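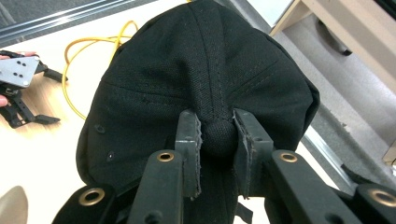 Is it worth paying extra for padded fingers on a hand-held gripper?

It depends what you pick up. For cloth and anything soft I'd pay it every time, for rigid boxes you'll hardly notice.

Posted by mudlark, 9 Jul 2019

Right, that's the question I get asked most, so I thought I'd start a thread and put my own experience in. I've had the Riltgate and the Hela side by side since May and I keep changing my mind! The Riltgate closes softer and I love it for fabric. The Hela has a firmer spring (my thumb knows all about it after 40 goes) but it feels more exact on thin stuff like wire and rod. Both are going through the same Kasiment controller, so at least that bit's fair.

Thin round rod lying flat is my nightmare object, by the way. There's so little height to get hold of that you end up scraping the table with the tips, and then you're a millimetre too high and close on nothing. 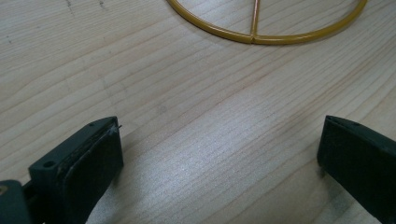
Jaws open, yellow wire piece a bit further up the table.

Posted by Birthe Sveinbjörnsson

I don't agree about the Hela, sorry. I used one for a whole batch and the firm spring just made me squeeze too early. Have you tried turning the wrist 90 degrees so you come across the rod? Made more difference for me than any change of gripper. Also which pads are you on? The thick ones eat into your opening.

Posted by mudlark

Thick ones, on both. I did try the wrist thing and it's fine until the rod curves, then you're across it at one end and along it at the other. I might have a go at the straight crossbar instead of the rim next time, it seems daft to fight the curve.

And pale wood isn't kind to the camera, is it? I've got exposure set by hand now and I still get a washed-out patch right where I want to see the grain. 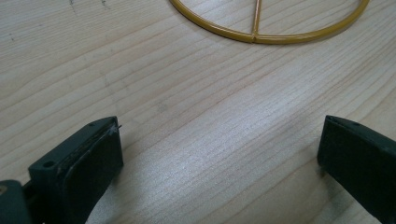
Þórey Vestergaard reckons the pads matter less than the camera angle, and that anyone comparing two grippers ought to tilt the lens down by 7 degrees before touching the fingers at all.

Posted by Birthe Sveinbjörnsson

Tilt it down and you lose the far end of the table though. I'd sooner move the lamp.

Posted by ovenglove

Has anyone tried the Østergaard fingers? Narrower tip, and they bolt on with two screws. I'm tempted but don't want to buy blind.

Posted by mudlark

Not yet, but if you get a set please post how they do on rod. I'll try Þórey's tilt tonight and the lamp after that.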